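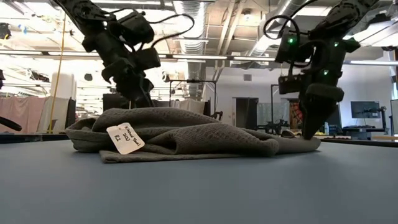 Two robot arms at work on a kitchen towel at the Hatico lab.

How Do You Teach a Robot to Fold a Towel?
29/11/2024 | By Maritza Montoya
Filed under: Machines and How They Work

Folding a towel is easy for you. You pick it up, shake it out, put the corners together, and you're done. For a robot it is one of the hardest jobs in the house.

A cup always has the same shape. If a robot learns what a cup looks like, it can find the handle and pick it up. A towel changes shape every time it is touched. It can be flat, rolled, twisted or bunched up in a heap, and the corners can end up hidden underneath.

Engineers at Hatico wanted to know if a robot could learn to sort this out by copying people. The project is called Benidcombe, and it is led by Eliécer Cuervo.

Learning by copying

Nobody on the team wrote a list of rules for folding. A person moved the robot's arms by remote control and did the whole job that way, start to finish. While this went on, the computer saved two kinds of information - what the cameras saw, and how each joint in the arms moved. One turn like this is called a demonstration.

The team recorded 1,247 demonstrations, starting in August. Before each one, the towel was dropped on the table in a new heap.

Then a computer program studied all of them. It looked for links between what was seen and what was done next. If the people often pulled on a hem when they could see one, the program learned to do that too.

Getting a close look

A camera up high can see the whole table, but it can't always see what is under a robot's fingers. So the team also used a camera down near the gripper, which is the part of the robot that pinches things.

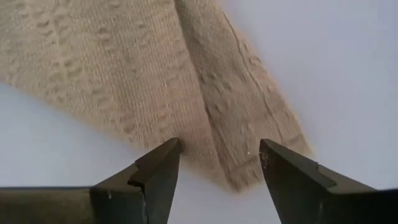 Up close, the program can pick up small clues. A seam or a hem means an edge of the cloth. A dark line can be the shadow where one layer lies on top of another. This matters because a robot that grabs two layers when it only wants one will make a mess of the fold.

Did it work?

The team tested the robot 227 times. With only the high camera, it folded the towel properly in 38 out of every 100 tries. With the close camera added, it did much better, but it still failed on heaps where all the corners were hidden. Rodel Lumbao, who ran the tests, says those heaps are next on the list.

The robot is also slow. One towel can take it six minutes.

Words to know

Demonstration: one example of a job, recorded so a robot can learn from it.
Gripper: the part of a robot arm that holds things.
Hem: the folded and sewn edge of a piece of cloth.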